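Let the grip go limp

I love hand-held grippers. I have spent far too many hours this winter squeezing a pair of them round towels, pillowcases and other people's washing-up cloths, and I would happily do it again on Sunday. So please read what follows as the grumbling of a fan.

In February the Skuneo team in Fudcombe lost 87 of their 298 cloth-folding recordings to one fault. The left jaw was sticking shut. You let go of the trigger, the log said "open", and the fingers stayed clamped on the corner. Whoever was folding did what any sensible person does and gave the thing a little tug. Every tug went into the data as part of the fold. 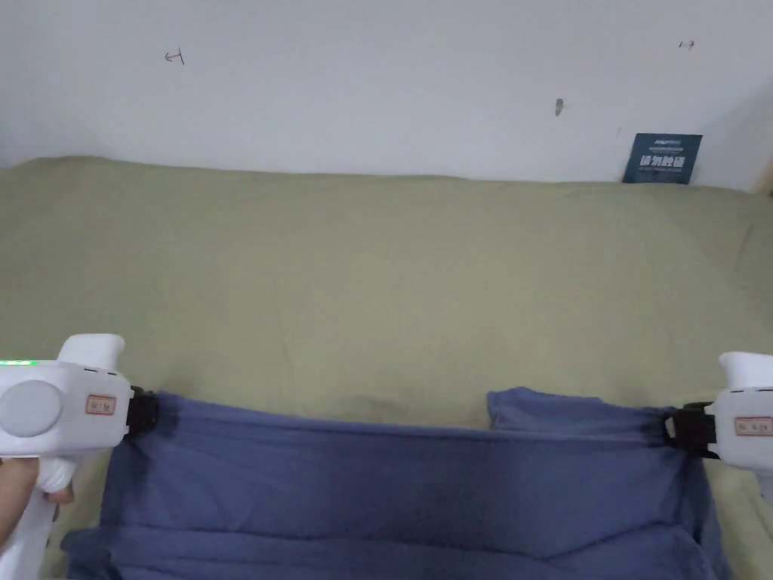 A fault that hides in good manners

What fascinates me is how polite this failure was! No alarm, no smoke, no torn fabric. People are brilliant at working round a bad tool, and after five minutes they have stopped noticing that they do it. A learning system can't tell the workaround from the work, so it would have picked up the tug and carried it off to a real arm, with real force behind it and perhaps somebody's sleeve in the way.

That is why I think a sticking jaw belongs in the safety book, next to pinched fingers and frayed cables. Nukport, where I first tried this sort of work, logged such things as "operator comfort". I thought that was daft then and I think so now.
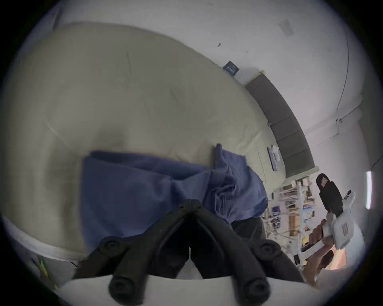

Black jaws over the blue cloth, with a white gripper in the right hand.

My own wish is simple – two releases with no cloth in the jaws before each session, watched by eye and checked against the log. The Annan workshop does it already, and it takes less time than smoothing a duvet. I'd also let anyone stop a run because the trigger "feels funny", with no form to fill in. Those hunches are wonderful things, and I want far more of them written down.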